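# Handout 4: Demonstration by remote control

These notes cover the headset method used in the Skendside practicals. Hand guiding, where the arm is pushed through the motion directly, was dealt with in Handout 3.

## 4.1 Operator and arm

The operator wears a VR headset and moves a bare hand. The hand pose is mapped to the gripper: palm position sets the wrist target, finger spread sets the opening. The mapping is relative – the arm follows changes in pose from the moment the clutch is engaged, so the operator need not match its starting position. 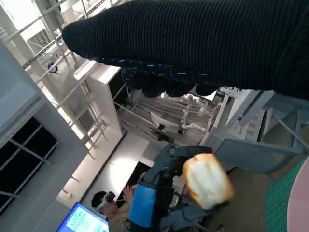
Soft items are harder to teach than rigid ones. A slice of bread gives under the fingers, and a closing command that suits a plastic block will crush it. Grip force is therefore capped in the Grullix controller at 2 N for all food tasks. Record the cap in the log header.

## 4.2 Recording

Each demonstration is stored as one episode of at most 36 seconds, comprising joint angles, gripper opening and the wrist camera stream. Start with the arm at rest and end with the gripper open. Pauses of more than 800 ms are flagged by the Niranov script and should be checked by eye before trimming.

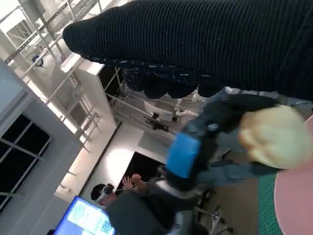 Cloth in view of the wrist camera changes shape between episodes, so two demonstrations of the same task may share very few pixels. Vary the starting layout on purpose, but keep the order of sub-tasks fixed.

## 4.3 Exercise

Load the Mirzaei set (47 episodes). Plot gripper opening against time for each, and mark the point of first contact. Explain any episode in which the gripper closes twice.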